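Ticket 804: Label printer drops off the network after the nightly restart
Site: Lutcombe warehouse
Opened: December 2025
Priority: Normal
Status: Closed, monitoring

Reported problem
The Muvex label printer at the packing bench goes offline overnight. The queue on the Bellis print server shows it as paused in the morning. Power cycling the printer brings it back, but jobs sent before that have to be sent again. Packing lost 44 labels on Monday.

Log

Checked the cable and switch port. Link light on, no errors on the port. Swapped the patch cable anyway. Same fault the next morning.

Printed the network page from the printer. It had an address from the guest range. After a power cycle it had the right one. Guest and office share a trunk on that switch, and the port was left on auto when the bench was moved in August.

Set the port to the office network by hand. Reserved an address for the printer on the router. Updated the queue on Bellis to match.

Next morning the printer was online but the queue was still paused. Event log on Bellis has the spooler starting before the network is up. Set the spooler to delayed start and restarted the server twice. Queue came up ready both times.

Sent a test batch of 500 labels from the Morrison order screen. All printed, no gaps in the numbering. One label came out faint on the left side. That is a print head matter and needs its own ticket.

User asked if the old driver can be removed from the packing PCs. Yes, but leave it on the returns desk PC, which still uses it for the wide labels.

Remaining
Watch the queue for 5 working days. If it pauses again, reopen this ticket and attach the spooler log. Do not power cycle the printer first, as that clears its address history.

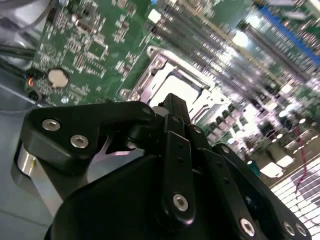
Motherboard and CPU socket
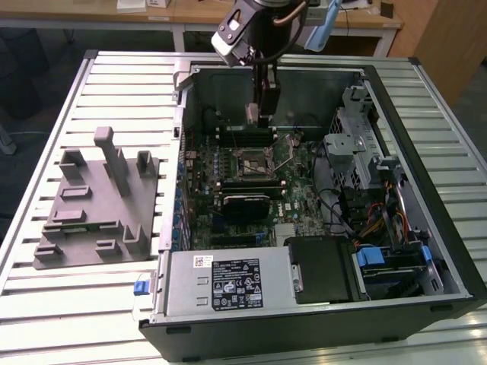

Posted by Bellis Desk

Follow-up: queue was ready every morning of the watch period. No reports from packing. Port setting saved to the switch startup config. Closing.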